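Prondside: sons de casa em gravações caseiras

Coleção de sons domésticos para quem estuda acústica ou só gosta de ouvir portas a ranger! 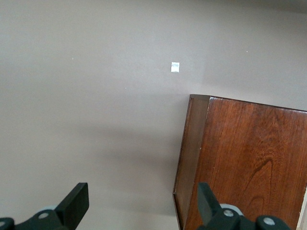
O que está incluído
83 gravações em WAV, feitas em 12 casas de Gunarcombe durante agosto. Há chaleiras, soalhos, persianas e uma chuva no telhado que é uma maravilha (ouçam com auscultadores).

Como usar
Cada ficheiro traz uma nota com a divisão e a hora. As 5 gravações da pasta "longas" duram 40 minutos cada.

Limitações
Quase tudo foi gravado à noite e ouve-se algum trânsito.

Contacto
Touran Golestani. Mandem os vossos rangidos!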